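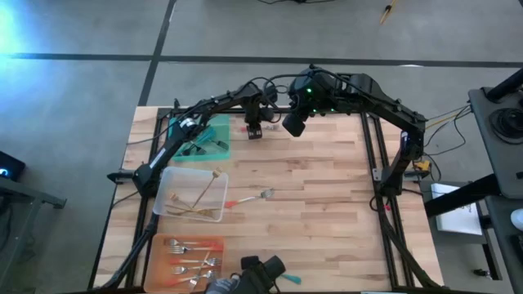 14th March. Rewriting the bench rules today, finally, because the December version has so many pen marks on it that Chutima read me one line and I swore we'd never agreed to it (we had, it was in my handwriting). So this is me thinking out loud before I type up the clean sheet. First topic is shared reach. Both arms can get to the far edge of the bench, and the old rule just said "avoid simultaneous approach," which is the kind of sentence you write at six in the evening. Take the utensil task: left gripper right above the red-handled one by the far edge, right arm hovering over the wood with nothing in its fingers. I'm happy with that as a position, but the sheet ought to say so in words people can use! My draft: one arm works the far edge, the other one stays open and over clear wood until the first has backed off. Otis wants a hard distance instead. I get it, a number is easier to argue about, but none of us is going to measure it mid-task, so I'm going with the wording and he can put his distance in the software limits where it belongs.

Second topic, sorting bins. Draft rule: three bins in a line on the left, teal farthest, clear in the middle, orange nearest. Wooden stuff goes in the clear one. Orange is for the forks with the warm-colored handles. If somebody wants a different order for a different task, fine, great even, but write it in the log before the first run and put it back when you're done. I lost most of a morning in December to a swapped pair and I'm still a little sore about it.

Oh, and the "hands" rule. The old sheet had this as item 5 and I'm moving it to the top. Hands stay off the bench while either arm is enabled. If something rolls, let it roll. If a fork ends up on the wood halfway to nowhere, leave it there and let the arm have another go, or stop both arms properly and then fix it. "Properly" means the stop button and a spoken "stopped" from whoever pressed it, and a spoken "okay" back. Žofie says it feels silly when there are only two people in the room. It does feel silly. We're doing it anyway – Bořivoj had a near thing at Plonitbridge with exactly two people in the room, each sure the other had paused it.

Cables next. I walked the bench with Ľubica before lunch and we came up with this between us:

Follow every cable from gripper to base with your eyes before enabling. A loop at the wrist is fine so long as it can't catch the gripper when the wrist turns all the way over.

Nothing loose on the rails. Tools go on the cart or back in the drawer.

If you re-route a cable, run the arm through its whole range at slow speed first, and stand there and watch it (don't go get coffee, Otis).

She also wants a line about who owns the cable ties, which I think is really a complaint about somebody taking hers. Left out for now.

Then the part I've been putting off, which is what goes on around the bench. We are so careful about the wood surface and so sloppy about the floor. The Gillow checklist (the one we borrowed for the mobile job) has a whole page on keeping walkways clear, and our sheet had one line.
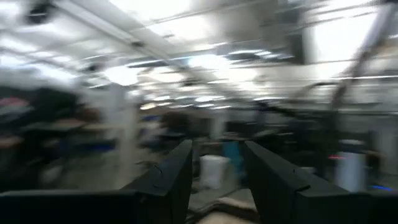 So I've stolen shamelessly from Gillow and cut it down to what fits us. Flat cardboard comes up off the floor before anything is enabled, I've slid on it twice myself. Bins and buckets can live out on the floor but not in the walking line. And anybody passing through says so out loud before they get near, even if the arms look parked. An arm that looks parked is the whole problem! I can't tell parked from paused by looking and I've been at this longer than most of us.

I'd like the walking line taped. Chutima is checking what tape the building will let us use, because the last lot pulled the finish off the concrete over at Broltercombe and there were emails.

Speed. Bořivoj asked whether we should have one limit for everything. My feeling is two: a slow one for setup, cable checks and anything where a person is nearer than the end of the bench, and the normal one for runs. Slow should be what the thing boots into. Right now it remembers whatever was used last, and I don't love that at all. Form 477 has a box for startup settings so I'll fill that in and send it to Szűcs with the other changes, and see what they say.

Also to go on the sheet:

– Gripper fingertips wiped and looked at before the first run, swapped if they're chewed up.
– Log gets the task name, who's on the stop button, and anything odd. "Odd" includes noises.
– Two people minimum after hours. No exceptions, including me.

Things I haven't settled: whether the person on the stop button can also be writing the log (I say no, Otis says then we need three people for everything, and he's got a point), and where the sheet should hang. Žofie suggested the inside of the cart lid. I'd rather have it at eye level by the door.

Clean copy to Ľubica for a read before it goes up. She catches my commas.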